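Chapter 2
Small Things on the Table

Sharada Panicker and Anil Joseph

A mug is used every day, so we stop looking at it. In this chapter we study the mug together with its small partner, the coaster. Please read the word list on page 719 first.
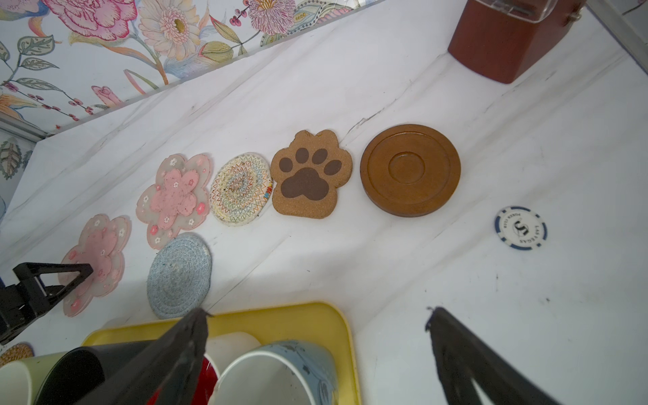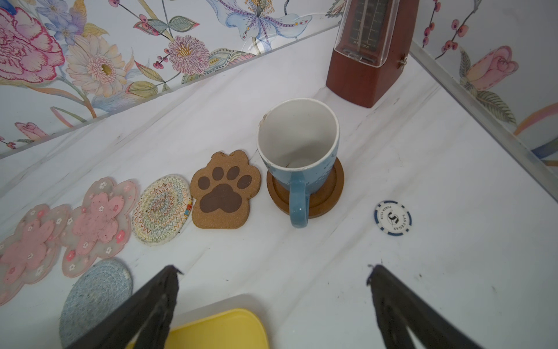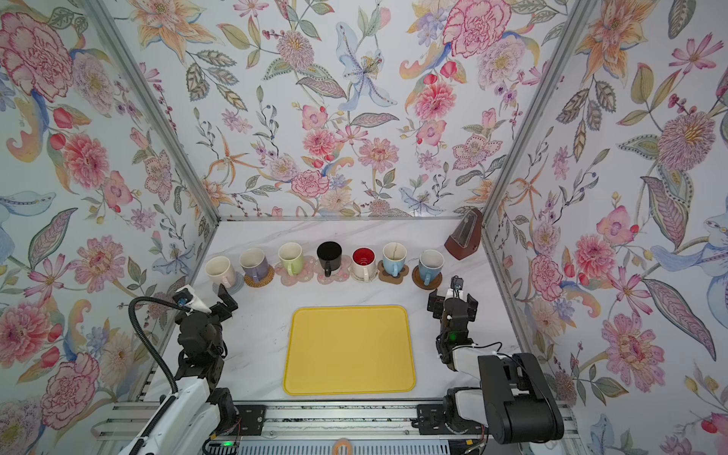
Coasters come in several shapes and materials.

Why do we put a coaster under a mug?

A coaster protects the table. A hot mug can leave a pale mark on a polished surface, and drops of tea or coffee can run down its side and make a ring. The coaster takes the heat and the drops.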